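Choosing a cloth for the dining table: linen, oilcloth, or give up?
Home & Hearth board > Kitchen and Dining

fultberg_rekha
Joined: September
Posts: 9

Hello everyone, I've been reading along for a while and finally have a question of my own. We inherited my mother-in-law's dining table, a big old thing that seats ten if people are fond of each other, and the top is scarred from one end to the other. I don't mind the scars (I gave it a few of them myself over the years) but I'd like something on it for everyday meals. We have two kids and a husband who eats beets as if he's being timed. I've been going back and forth between plain linen and that coated oilcloth, and my sister says to skip the cloth and refinish the wood. The quote for refinishing was $2,000, so I closed that email and made a sandwich. What do you all live with day to day?

Rekha

caoimhe_d
Posts: 2,133

Welcome, Rekha! Oilcloth, oilcloth, oilcloth. I've had the same piece on my kitchen table for nearly 9 years and it has seen paint, gravy, a science project with vinegar in it and one very ill cat. You wipe it and it's done. Buy it off the roll, a good bit longer than you think you need, and leave it lying flat a few days before you trim it so the creases fall out. Mine came from Cakitz, and they'll cut it for you if you ask nicely.

Lovisa F.
Posts: 216

I'm going to disagree with Caoimhe, with love, as we've had this argument before. Oilcloth feels cold under your arms and it sticks to your elbows all summer. My grandmother used linen every single day of her life and washed it once a week, and the stains that stayed just stayed. After enough years you stop seeing them and the cloth gets so soft you want to lay your cheek on it. Wash it before you hem it, Rekha! I didn't with my first one and it came out of the dryer fit for a card table.

caoimhe_d

Lovisa, your grandmother was home to do the washing. Some of us get in at six with two bags of groceries and a child who has lost a shoe.

Lovisa F.

She ran a bakery! She got up at three in the morning! But fine, point taken about the shoe.

tai_hau
Posts: 133

Could I put in a word for the middle road? We keep the table bare and use woven mats, one per person, and a long runner for the hot dishes. When somebody spills, you wash one mat and the rest of the table goes on with its life. It took us two tries, I'll admit. The first set was flat and tightly woven and looked wonderful until crumbs got down in it, and then I was out on the back step every evening beating them against the railing like a rug.

siham_t
Posts: 540

Pattern and color matter as much as the fabric, I think, and people leave that until last. My mother swore by dark cloths because they "hide everything," but a dark cloth shows every grain of rice and every bit of flour. What I like best for a busy table is something pale with lines in it that aren't too even, off-white or light beige with a little gray running through, since a small mark gets lost in there and the whole thing still looks fresh.

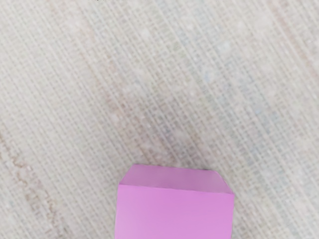

I've held out against solid white since my second baby, and my sister still thinks I'm being fussy about it. A slanting stripe like this one, whiter in some bands and grayer in others, is easy to live with, and a bit of strong color sits nicely on it, the way that pink cube does. I'd do the same with napkins: one cheerful color and leave it there. Whatever you choose, bring a piece home and look at it at suppertime, under your own lamp. The shop lights at Skurkiseck made everything look like butter.

fultberg_rekha

Oh, you're all so kind, thank you! I read this out loud at breakfast and my husband would like it known that he does not eat beets that fast. Siham, I'm going to look for a pale stripe, and I hadn't thought of checking it under our own lamp. I think I'll get a linen one for when people come over and put Tài's mats down on school nights. Tài, what did you replace the first set with?

tai_hau

Plain cotton, thick, with a looser weave. They go in with the towels.

caoimhe_d

And when the beets win, Rekha, the oilcloth will be waiting for you.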